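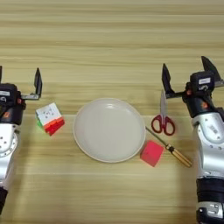
Clearing a table is still a hard job for a pair of robot arms, and the difficulty depends mostly on what has been left on it. The Drisham set, which we have been using since the spring, mixes kitchen items with bench items on purpose. A flat plate, a pair of closed scissors, a screwdriver and a puzzle cube call for different approaches from the same two-finger gripper, and the items lie close enough together that the order of removal matters. With the red block against the rim of the plate and the screwdriver shaft starting beside it, a planner that goes for the plate first has less room to work on that side. Planners tend to go for the plate first. It is the largest item and the detector is most confident about it.

Baltley Newsletter > Automation > Chores and Benches

Reading time: 3 minutes

What was measured

Bianka Juhász ran 335 clearing attempts on the two-arm cell with the Braltari controller, release 4. An attempt counts as complete when every item has been placed in its assigned bin or rack with no human contact. A dropped item may be picked up again, provided it is still on the table. The time limit is 486 seconds. A person clears the same layout in well under a minute, so the limit is generous.

Cube and block grasps are close to routine. Both have parallel faces, and a yaw error of a few degrees corrects itself as the fingers close. The screwdriver is acceptable when the fingers take the handle. Shaft grasps usually hold during the lift, then rotate under the weight of the handle, and the tool arrives at the rack pointing the wrong way.

Scissors are worse. The blades are thin and lie nearly flush with the table, so the fingertips have to approach within the calibration error of the arm. The current policy prefers a finger loop. It works on most headings but can leave the blades dragging across the surface during transfer. We would not accept this near a finished part.

Plates account for most of the timeouts. A fingertip over the middle of the plate has nothing to close on, so the arm has to move out to the rim and get one finger under it. On bare wood the clearance is small. The alternative is to slide the plate to the table edge and grasp the overhang, which adds travel and needs a clear path. Using one arm to steady the far rim while the other lifts is quicker on paper – in the cell it requires both arms over one object, and the collision margins then slow everything down.
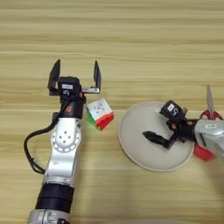
Shop floor first, kitchen later

For fixed benches, the answer is a qualified yes. Mészáros has had a tool-return station on second shift for 26 weeks, with foam cutouts for each handle and a tray that holds the tools off the surface. The tray removes the clearance problem, and one person checks the rack at handover.

Homes do not come with trays. Plates are stacked or have food on them, and the next table is a different height. Our trials used clean, empty plates only, so they say nothing about dishes after a meal.

Next in October: the same items on a rubber mat, which should give the lower finger something to press into. Juhász will also test a thinner fingertip. It improves the plate grasp but flexes under the screwdriver, and the stiffness figures are still being checked.

Last updated: Wednesday, October 9, 2024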